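Why Does My Computer Keep Asking to Update?
A kids' guide to bugs, fixes and version numbers 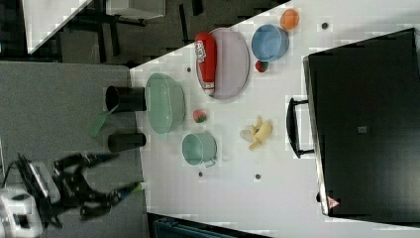 By L. Musumetti for the Prestcombe Young Readers' Pages
Posted 4th January

You are right in the middle of something good, maybe a drawing or a story you have been typing all afternoon, and a little box pops up in the corner of the screen. "An update is ready," it says. Do you want to install it now? Do you want to do it later? Most of us click "later" without even reading the rest, and I have done it plenty of times myself. But there is a lot going on behind that little box, and I think you might like to know about it.

Let's start with what a program is. A program is a very long list of instructions for a computer. People write those instructions, one line at a time, in a special kind of language. A small game might have 1,495 lines. A big program, like the one you use to browse the web, has far more than that, and a whole crowd of people may have worked on it over many years.

Now, have you ever written a page for school and found a spelling mistake afterward, even though you checked it? The same thing happens to people who write programs. A mistake in a program is called a bug. Some bugs are tiny, like a button that is the wrong shade of blue. Some are a real nuisance, like a game that forgets your score every time you reach level 11. And a few are serious, because they leave a gap that a sneaky person could use to get at things that are private.

When a bug is found, somebody has to hunt for the line that is causing it. This can take five minutes or it can take weeks! Imagine looking for one wrong word in a book with 799 pages, and the word is spelled correctly — it just doesn't belong there. Once the line is found and changed, other people test the program to make sure the fix hasn't broken something else along the way. (It does happen. Fixing one bug can wake up another one.)

After that, all the fixes are bundled together and sent out over the internet. That bundle is your update. Sometimes it has new things in it too, such as a new brush for your drawing program, or a way to make the letters bigger so they are easier to read.

You may have noticed that programs have numbers after their names. Let's pretend we have a painting program called Losville. The first one is Losville 1.0. If the makers fix a few small bugs, they might call the next one Losville 1.1. If they change a great deal, so that it looks different and can do lots of new tricks, they might jump all the way to Losville 2. Not everybody counts in quite the same way, but usually a change in the first number means a big change, and a change after the dot means a smaller one.

Many makers also write a list of what is different. These lists are called release notes, and anyone can read them. They can be a bit dry, I'll admit, but now and then you find a funny one.

So what should you do when the box pops up? Save your work first, always. Then ask the grown-up who looks after the computer, and let them check that the message is a real one. If they say yes, plug in the charger, start the update and go and have a snack while it runs. Your drawing will be waiting where you saved it.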